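Ticket 124: white cloth won't fold flat, creases keep coming back

Opened October 8, 2020 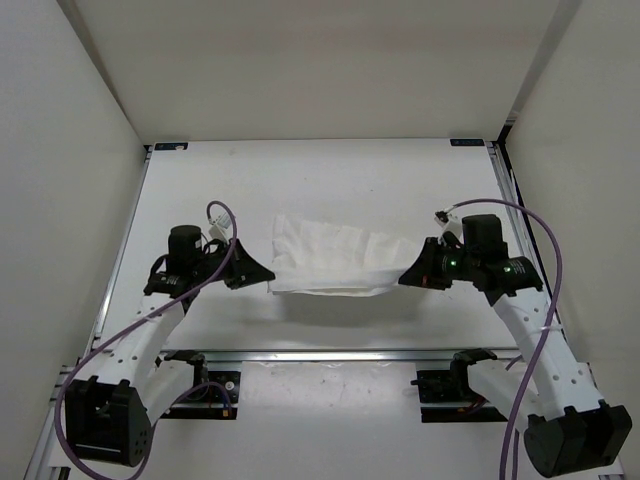 Hi again! So I washed the Flurnari cloth like you suggested and the up-and-down creases are still there — faint, but they bug me every time I fold it. The top edge never lines up either, it always ends up on a slant. I've pulled the folded side nice and taut and the middle still sags a bit. I've had this one since August and washed it maybe 2 times. Should I iron it damp, or is that a bad idea with fabric this thin?

Status: waiting on Flurnari support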